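邻里通讯·七月号
厨房专栏:租来的灶

搬进格里尼霍尔姆(Grinilholm)那栋楼的第一个晚上,房东交给我三样东西:一把钥匙,一张写着垃圾分类的纸,还有一句“灶是好的”。钥匙确实能开门,垃圾分类那张纸我到现在还贴在冰箱上。至于那句话,我后来反复想过,房东大概是从哲学意义上说的。

这一期本来轮到我写夏季凉菜。编辑Larysa Symonenko上个月就把题目发给我了,附带一句“这次请不要跑题”。我查了一下往期,发现她每次都附带这一句,所以我把它理解成一种问候。凉菜下期再写,黄瓜还在涨价,不急。这期我想说说租房的人和灶的关系,因为收到的读者来信里,十封有七封在抱怨灶,剩下三封在抱怨我。

先讲我自己那台。四个灶眼,能用的是左后方那个,右前方那个要看心情。旋钮上的数字从一到六,其中一、二、三都是小火,五和六都是大火,四是什么,我住了两年也没弄明白。烤箱有温度刻度,可是刻度磨掉了一半,只剩下一个“100”和后面一段光秃秃的弧线,你得凭信仰去拧。我在那台烤箱里烤过一次苹果派,外面焦黑,里面冰凉,切开的时候苹果片还很脆,适合做沙拉。算起来,这也许就是我和凉菜最接近的一次。
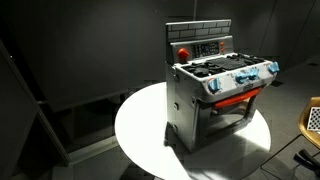 租房的人挑房子,看采光,看楼层,看离车站几步路,很少有人蹲下来看灶。中介也懂这个道理,所以带你进厨房的时候,话题永远是瓷砖。“您看这面墙,多有质感。”墙确实有质感。我见过花大价钱把灶台后面做成砖墙样子的,一块一块,灰缝清清楚楚,站在那里像是要烤一辈子的乡村面包。这种审美显然从小培养,连玩具灶都要配一面灰色的小砖墙,下面再来一块黑色面板,印满了小小的按键。我对此毫无意见,只是想提醒各位:砖墙不做饭。做饭的是火,火在下面,请弯腰。

说到弯腰,我请教过楼下的Rostyslav Kostiuk。他给人修了很多年灶具,退休以后还是被邻居们轮流敲门。他给租客的建议很简短,我照录如下,标点是我加的。

看房时把每个灶眼都点一遍,要点够一分钟,不要点着就关。火苗发黄发飘,多半是脏了,或者进气不对,前一种你自己能收拾,后一种叫人。旋钮拧起来发涩,不要滴食用油,他强调了两遍不要滴食用油,说每年都有人滴。闻到煤气味,开窗,关阀门,出门再打电话,不要站在厨房里打。最后一条是:房东说刚换过的东西,问他是哪一年换的。

我问他最后这一条有没有准确率。他说房东嘴里的“刚”,最长他见过24年。

读者来信里争论最多的,是搬走的时候要不要擦灶。有一位在信里写了满满两页,说自己搬进来时灶上有前任租客留下的一层油,按颜色分,至少经历过三个朝代,凭什么搬走时要还人家一台干净的。我很同情他。可是押金这件事不讲同情。我有位朋友当年就是抱着同样的正义感搬走的,结果押金里扣掉142,名目叫“深度清洁”。她后来路过旧房子,从窗口往里看了一眼,那层油还在,看上去精神不错。

所以我的意见是擦。擦之前先拍照,搬进来那天也要拍照,两组照片放在一起,比任何道理都有说服力。拍的时候开灯,靠近一点,让房东看得清油在哪里。我自己搬进来那天只拍了窗外的一棵树,当时觉得新生活很有诗意。退租时我把那棵树发给房东,他回了一个大拇指,押金照扣。

具体怎么擦,老办法就够用。炉架拆下来,泡在热水和洗洁精里,泡到你看完一集电视剧。太油的用小苏打调成糊,抹上去,放一夜。火盖上的小孔用牙签或者细铁丝轻轻通,不要用力,也不要用牙签通到一半折在里面,然后假装没有发生。洗完一定要晾干再装回去,湿着装会打不着火,你会以为灶坏了,去敲Rostyslav的门,他会用毛巾把你的火盖擦干,装好,点着,一句话不说地看着你。我经历过,那个眼神可以腌黄瓜。

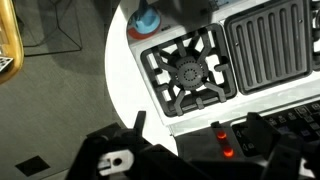
装回去的时候也有讲究。炉架要放平放正,按一按四个角,会晃的就转个方向再试。我有半年时间一直在和一口向左倾斜的锅共同生活,煎出来的蛋一边厚一边薄,我还以为是自己手势有个人风格。后来母亲来住了三天,第一天早上就伸手把炉架转了九十度。她没有评论,我也没有,从此蛋是圆的。

再说电磁炉。不少读者问,既然租来的灶这么不争气,是不是干脆自己买一个电磁炉。我买过。优点是干净,搬家时夹在胳膊底下就走了。缺点是我那栋楼的电路也是租来的。电磁炉和热水壶同时开,整层楼陷入黑暗,隔壁的孩子正在写作业,欢呼声穿墙而来。从那以后我和隔壁达成默契,晚饭前他家孩子会来问我,今天打不打算煮面。

买之前请先看一眼自己家的电箱和插座,看不懂就问懂的人。还有,老铝锅在电磁炉上是不会热的。我站着等过很久,还往里面加了盐。

关于燃气和电费怎么分摊,合租的朋友来信也不少。最壮观的一封来自一套四人合租的房子,他们做了一张表格,谁用了哪个灶眼、用了几分钟,全部登记。表格用到第1387行的时候,其中两位开始谈恋爱,从此共用一口锅,整套计费体系宣告崩溃。剩下两位问我怎么办。我的建议是平摊,然后让那两位负责洗碗。恋爱中的人洗碗很快,而且不会注意到自己在洗碗。

也有人写信来夸自己的灶。有一位老太太说,她家那台灶跟了她大半辈子,四个灶眼四种脾气,她都知道:炖汤用哪个,熬果酱用哪个,哪个只能热牛奶。儿女要给她换新的,她不让。她说新灶什么都一样热,那要我干什么。这封信我读了好几遍,然后去厨房看了看我那个神秘的四档。也许再住几年,我也能知道它是干什么用的。目前的猜测是焖饭。

最后是几条杂事。

上期说的腌柠檬,配方里漏了盐的分量,收到来信若干,其中一封随信附了一小瓶不可描述的东西。应该是每公斤柠檬用盐100克,要盖住柠檬,不够再加。那瓶东西我没有打开,目前放在阳台上,离花远一点。

有读者想找人拼单买耐热玻璃盖,锅口尺寸请自己量好再写信。上次有三位报的是“普通大小”。

二楼公告栏旁边多出一个炉架,方形,黑色,不知是谁家擦完忘了拿回去的。如果您最近做饭时锅总是往下掉,请去看看。

下期写凉菜。Larysa,我看见你在笑了。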